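New fingers, same old grippers

I finally got the handheld grippers back in shape, and since two of you asked what looking after them involves, I'm writing it down while I still remember. (Hi Shu-fen, I know you'll read this at lunch instead of eating.)

The pair had been getting sloppy for a while. Small things would twist in the jaws, and the left one closed with a little click I didn't love. So on May 15, 2025 I cleared the evening, put the kettle on and took both of them apart.

Opening them up

The shells are printed in black and held with small screws, and yes, I lost one in the carpet for a good while. Inside the left one was a ball of fluff wrapped right around the pivot. Pulled it out with tweezers, wiped everything down, put the tiniest drop of oil on the pin, and the click was gone! The right one was cleaner but the jaw pads were worn shiny, so I swapped those on both sides. I also re-routed the cables so they leave a nice loose loop at the wrist. The old way tugged every time I turned my hand over.

The white marker plates came off too, which I'd been dreading. They have to go back at the same angle or the tracking gets grumpy. Girish Awasthi told me to scribe a line on the shell first, and I'm so glad I listened – they went back on first try.

Then the part I like best, picking things up. I keep a pink plastic tray on the table for this, plus a white egg-shaped thing that's a real pain to hold if the jaws are even slightly off. Right hand does the egg, left hand stays open and ready by the tray. 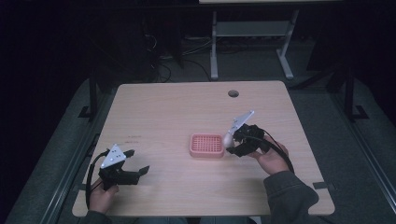 What I'd do differently

Print spare pads before you need them. Mine took all evening and I had to sit there waiting like I was watching a cake. Also label your cables, both ends, please.

Next up is the table clamp, which I've been snugging up by hand for far too long, and then a proper look at the rails. Wumpini has offered to lend me a better torque driver, so I may hold off until September for that one. If anybody has a favorite pad material, tell me in the comments, I'm still on the squishy stuff and it picks up every crumb in the house.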